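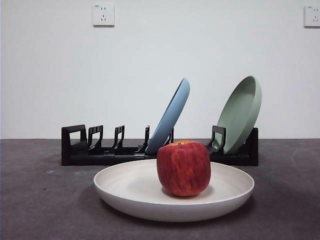
Page last changed: February 13, 2019

The Case for the Rack on the Counter

By Hazel Whitlock, Shared Kitchens Office, Gourlay Residences

Each December the Shared Kitchens Office reviews the standard list of equipment supplied to every kitchen in the Gourlay buildings. The list is short and rarely provokes debate. This past review was different. A proposal was put forward to remove the dish rack from the list and to ask residents to dry each item by hand and return it to the cupboard at once. The office has not adopted the proposal. I write in support of that decision, and the views that follow are my own.

The argument for removal deserves a fair statement. My colleague Gregor Carnegie, who drafted it, holds that a rack invites residents to treat the counter as storage. Plates are washed, stood up, and left until they are next needed. The cupboard stays half empty while the counter is never clear. He also notes that replacing broken racks cost the office $1,245 last year, a sum that could have gone toward shelving.

I accept the figure and much of the observation. I do not accept the remedy. A plate that must be dried by hand requires a clean, dry towel, and a kitchen shared by six people seldom has one. The towel on the hook has usually been used for hands, for the stove, and for a spill. Air does the work without any towel, provided that plates are held upright and apart.

The rack shown at the head of this page is a fair example of what the office should continue to supply. It is long, low, and made of black plastic. Upright dividers hold the plates on edge, and with only two of them in place, one blue and one green, there is plenty of space left over. It also keeps its length along the counter, where a deep basket of the older type would invite bowls, pans, and lids to be stacked in a heap. A heap dries slowly and chips easily. The design of the rack settles the question of what belongs in it before any notice has to be posted.

Giang Phí, who manages the north building, has raised a more practical concern, namely that counters near the wall are also where residents plug in kettles and toasters. Her point is well taken. A rack should be placed so that cords do not pass over or through it, and a kitchen with a single usable stretch of counter may need a shorter model. These are matters of placement, and they can be settled kitchen by kitchen.

As for the plates that never reach the cupboard, I would ask what harm they do. A resident who takes a clean plate from the rack, uses it, washes it, and puts it back has kept the kitchen in order. The cupboard is needed for the plates that exceed the rack, and for guests. A rule that treats two standing plates as clutter will be ignored by sensible people, and the rules beside it will be taken less seriously as a result.

The equipment list will be open to comment again before the next review. Written remarks may be left at the Gourlay front desk, marked for the Shared Kitchens Office.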